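# Handout 4: Returns in Online Shoe Retail
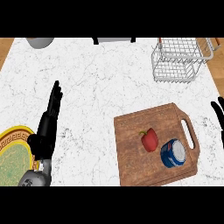
*Department of Retail and Distribution, Farkarport College*

September 25, 2018

Read this before the workshop. Bring the worksheet from the last handout, because the cost figures you filled in there are used again at the end.

## Where returns come from

Shoes come back more often than most other goods sold online, and fit is the usual reason. A customer in a store tries on a pair, walks to the mirror and puts the wrong size back on the shelf. The store loses a few minutes of staff time. Online, the same try-on happens at home, after the seller has already paid for picking, packing and shipping.

For this course we sort returns by cause:

- **Fit.** Too long, too short, too narrow, too wide, or rubbing at the heel.
- **Expectation.** The color, material or height of the sole differs from what the customer pictured.
- **Fault.** Glue showing, a split seam, a missing insole, two left shoes in the box.
- **Seller error.** Wrong item or wrong size sent.
- **Delivery.** Late, refused, or never collected from the pickup point.
- **Change of mind.** Everything else, including gifts.

The reason the customer ticks on the form isn't always the real one. If the seller pays return postage only for faults, more returns will be marked as faults. Look at the returned goods as well as the form.

## The listing and the return

Much of the return rate is set when the listing is written. Students tend to treat the product page as advertising. It is also the only fitting room the customer has.

A shoe listing should state:

- the size system used (US, UK, EU, or the maker's own)
- the inside length for each size, measured on the insole
- the width, even if it is only "regular" or "wide"
- the upper, lining and sole materials, each on its own line
- the height of the heel or platform
- how the shoe closes
- which country it ships from

Listings copied over from a wholesaler often fail on the first point. A chart is taken from one supplier and pasted under the goods of another. Children's sizes get mixed with women's. The title is packed with search terms, so a flat canvas shoe may be called a running shoe, a casual shoe and a dance shoe in the same line. The customer who searched for a running shoe will find it, buy it, and send it back.

Don't write "fits true to size" unless someone has measured the shoe. Don't write "order one size up" on every listing in the store. Customers who have read it before will add a size, and then add another because the chart told them to.

## Case: the Urach sandal

Our practice store, Trarkilance, carries a flat sandal called the Urach, supplied by the wholesaler Kaczmarczyk. The sandal was listed in June with the wholesaler's own chart. The chart gave outside length, measured along the sole. The rest of the store's shoes are listed by inside length.

Customers comparing the Urach with a pair they already owned picked a size too small. The returns forms said "too small" in nearly every case, and the first response was to add a note telling customers to size up. Returns for "too small" fell and returns for "too big" rose, mostly from people who had bought the sandal before and knew their size.

The chart was then replaced with inside lengths and the note was taken down. No change was made to the pictures or the price.

Points to discuss in your group:

- What should have been checked before the sandal was listed?
- Who is responsible for the chart, the wholesaler or the store?
- How should the store treat a customer who followed the size-up note and received a shoe that was too big?
- Would a free exchange have been cheaper than a refund here? What would you need to know to say?

## What a return costs

Work through the steps in order. Students usually leave out at least one of them.

1. Outbound shipping, already spent.
2. Payment fees. Check whether the processor gives these back on a refund. Many keep part of the fee.
3. Return shipping, if the seller pays it.
4. Receiving and inspection. Someone opens the box, checks the soles for wear, and compares the size on the shoe with the size on the box.
5. Repacking. New tissue, a new label, sometimes a new box. Shoe boxes mailed back without an outer carton usually can't be sold again.
6. Time off sale. A summer sandal that comes back at the end of the season will be marked down.
7. Write-off, for pairs that can't be sold as new.

For goods shipped from abroad, step 3 can be more than the shoe cost to buy. This is why some sellers refund a low-priced pair and tell the customer to keep it. That can be the right choice, but it should be a rule with a price limit, written down, and not decided fresh by whoever answers the message.

## Return policy wording

A policy should be short enough to read on a phone. It needs the time limit, when the time limit starts (order, shipping or delivery), who pays, the condition the shoes must be in, and how long the refund takes after the parcel arrives.

"Unworn" needs a definition. A workable one is: *tried on indoors, on a clean floor, with no marks on the sole and all tags attached.*

State separately what happens with faults. In most places a customer's rights on faulty goods come from the law and can't be shortened by a store's own policy. We cover this in the consumer law unit, so for now just keep the two apart on the page.

Avoid "all sales final" on clearance shoes unless you have checked that it is allowed where your customers live. For a store that ships across borders, that means more than the place where the store is based.

## Workshop task

You will be given an export of 2000 order lines from Trarkilance as a spreadsheet. Work in pairs.

- Sort the returned lines by cause, using the list at the start of this handout. Add a column for cases where the reason code and the inspection note disagree.
- Pick two products with a high share of fit returns and read their listings. Write down what is missing or wrong.
- Rewrite one of the listings. Keep the title to what the shoe is, who it is for, and the color.
- Using your cost worksheet, work out the cost of one returned pair of that product.

Some order lines have no reason code. Leave them in the total and report them as "not stated." Do not guess from the product type.

## Terms

**Last:** the form a shoe is built on. Two shoes marked the same size but made on different lasts can fit differently.

**Bracketing:** ordering the same shoe in several sizes with the plan of keeping one.

**Restocking fee:** an amount held back from the refund to cover handling. It must be shown before the customer pays.

**Return rate:** pairs returned divided by pairs delivered in the same period. Say which period you used, and whether exchanges are counted.

Hand in the spreadsheet and the rewritten listing together, with both names on the first sheet.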